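Paid testers wanted for gripper comparison (evenings OK!)

Hi! I run the bench at Gokine, a small shop in Erncombe, and I need 2 people to help me compare grippers this September. We have a pair of arms over a kitchen table setup, and you'd be steering them through everyday stuff — picking up plates, mostly — first with our current two-finger gripper, then with the Roline one (softer pads, slower close).

You don't need any robot background. If you've got patience and decent eyesight, I can teach you the controls before lunch. Each person does 200 tries per gripper and scores every grab on a simple sheet. I did 177 of them myself last month and my handwriting gave out, so yes, we type them now.

Pay is $976 for the full set, plus parking. Sessions start at 9 a.m. or 5 p.m., your pick. If you've used a Marinescu controller before, please say so — I'd love to have one person who has and one who hasn't!

To apply, send me a few lines through the contact form and tell me which start time works.
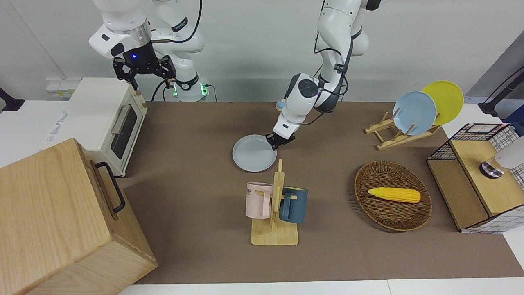
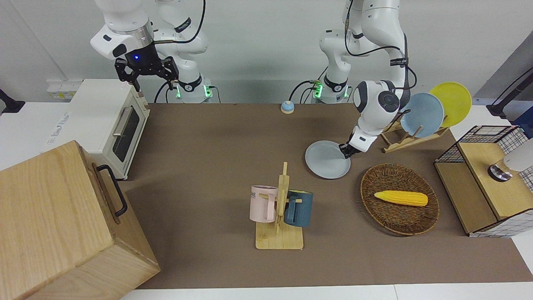
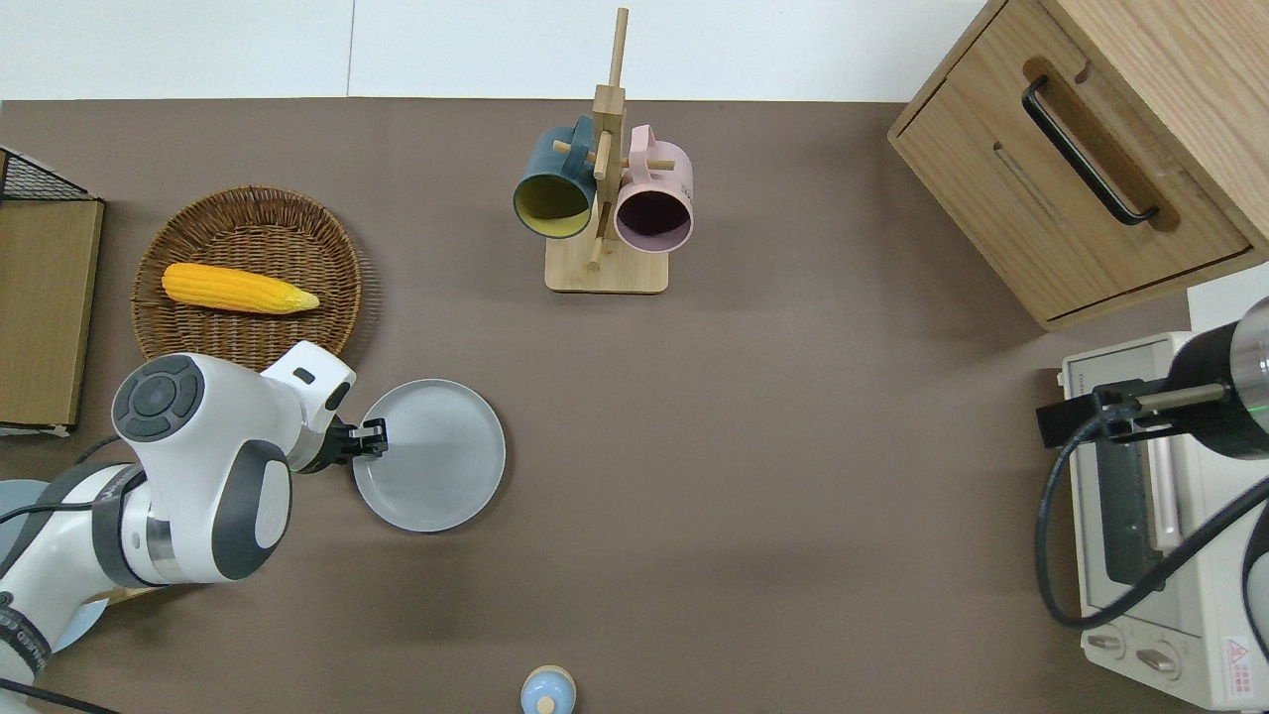 The plate task on our kitchen table, from three views.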